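About Vumow

Hi, I'm Kendra Arsenault, and I run Vumow, a toy library for families with little kids. You borrow toys, your child plays with them until the thrill wears off, and then you swap them for something else (no guilt, no garage sale!). I started with my own two kids' hand-me-downs and a spare room, and now we have 3000 toys on the shelves.

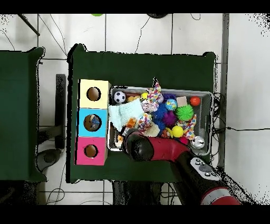 Soccer ball and friends in the gray bin, next to the color cubes.

We've got 817 member families these days, which still makes me a bit giddy. Lise Sandhu runs the front desk and knows every puzzle with a missing piece. Yogesh Kandpal does repairs on Tuesday mornings, so bring him your wobbly wheels.

Joining is easy – fill out a card, pick your toys and keep them for two weeks. Need longer? Just call us!

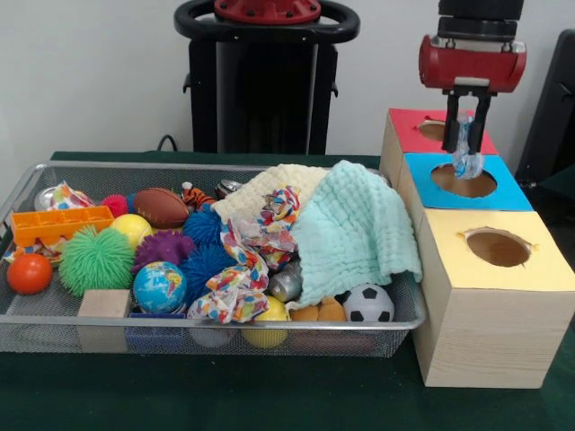
A full basket of soft toys, balls and blocks.

We take donations all year, but please check for batteries first. Come by and say hi, and bring the baby.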